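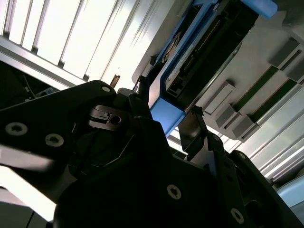

Label the Caddy, Not the Slot

January 16, 2019

A server drive caddy is a dull object. It holds a drive, it has a handle, and it slides into a bay. The blue one in the photo has a white label strip running down one long edge, printed in very small type. I think that strip deserves more attention than most server rooms give it.

The usual practice is to label the chassis. Someone prints a sheet with bay numbers, tapes it inside the rack door, and keeps a spreadsheet that says what lives in each bay. This works until a drive moves. At Jemska, where I looked after storage for seven years, drives moved all the time. They went out for testing, came back, and went into whichever bay was free. By September of my last year there, the sheet on the door was wrong for two full shelves, and the spreadsheet was wrong in different places.

A label on the caddy travels with the drive. If it carries the serial number, the install date and the name of the pool, you can set the caddy on any bench in the building and still know what you have.

There are fair objections. Caddies get reused, so an old label can end up on a new drive. Factory print is often too small to read in a dim aisle. Labels placed carelessly can cover vents or catch on the rails. I have peeled a few out of rails myself with a plastic scraper.

All of these can be handled. Take the old label off when the drive comes out of the caddy, before anything else is done with it. Use larger type and fewer words. Pick one flat spot and use the same one on every caddy. Our Venckus site did this for 2000 drives, and it took two people five days.

Keep the spreadsheet too. It is useful for planning and for warranty claims. But when it disagrees with the caddy in your hand, check the serial number on the drive and fix whichever record is wrong that same day.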